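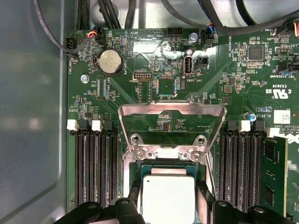 Gebremichael Eye Clinic -- Patient Education Department

How to put in your eye drops at home

Most people who are given drops for eye pressure have never used them before. It takes some practice. These steps are for adults using one or two kinds of drops each day. If your doctor or pharmacist has told you something different, follow what they said.

Before you start

Wash your hands with soap and dry them on a clean towel. Check the name on the bottle and which eye it is for. Take out contact lenses unless you were told to leave them in. Some drops need to be shaken first -- the label will say so.

Putting in the drop

1. Sit down or lie back and tilt your head so you are looking at the ceiling.
2. Pull your lower lid down gently with one finger to make a small pocket.
3. Hold the bottle upside down over the pocket. Keep the tip away from your eye, lashes and fingers.
4. Squeeze out one drop. A second drop mostly runs down your cheek.
5. Close your eye without squeezing it shut. Press lightly on the inner corner, next to your nose, for a minute or two.
6. Wipe away any extra with a clean tissue.

If you use a second kind of drop, wait at least five minutes before putting it in. Ointment goes in last.
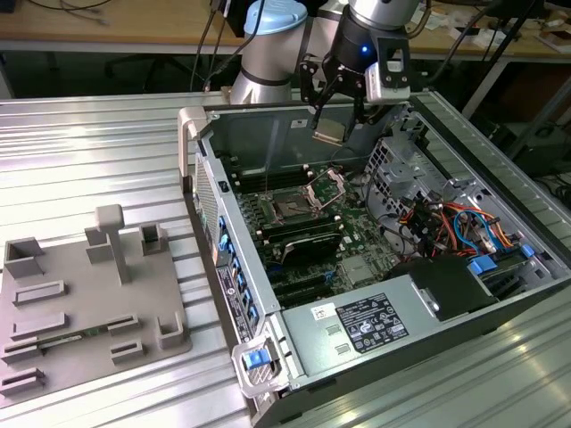
Pick times you can keep to. Many of our patients on a twice-a-day drop use 7 in the morning and 7 at night, next to brushing their teeth. If you miss a dose, check the leaflet or call us. Do not double the next one.

If your hands shake, rest the hand with the bottle against your forehead. Heriberto Puma at the Flistenier Street front desk can lend you a bottle holder to try.

When to call

Mild stinging that passes quickly is common. Call the clinic the same day if your eyelids swell or the redness gets worse. For sudden loss of vision, severe eye pain or trouble breathing, get emergency help right away.

Bring all your bottles to your next visit, even the empty ones.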